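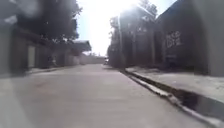 Figure 6.1 A paved alley facing a strong sun. The sky is almost fully white, and the graffiti on the dark wall cannot be read.

Chapter 6
Comparing Cameras for Outdoor Robots

When a student chooses a camera for a mobile robot, he or she often looks first at the resolution. In this chapter we ask you to look first at the light. In Figure 6.1 the sun stands just right of center, over the roofs. The tops of the buildings on the right are lost in the haze, while the walls below them are very dark. A delivery robot must still find the curb in such a picture, and it must find it early enough to stop.

The material of this chapter comes from the trials in Huvholm, where Reto Egger and Réka Lengyel compared 5 cameras on the same street route. Each camera made 30 runs with the same controller, named Andel. Only the camera and its exposure settings were changed. Lengyel wrote the test plan, and you will find it in Section 6.4 — please read it before you start the laboratory work.

The results were not easy to put in order. The camera which was best in the shade of trees was only fourth against the sun. Another one gave nice images for the human eye, but the curb detector lost the edge in 47 frames of one single run. Egger first suspected the detector. Later he found that the automatic exposure was reacting too slowly at the end of each block.

We begin with dynamic range and how to measure it with simple tools. After this comes exposure control, then lens flare and the position of the sun shade. Gripper cameras work at short distance and under lamps, so we leave them for Chapter 7.

Before you continue, repeat the pinhole model from Chapter 2. You will need it already in the first exercise.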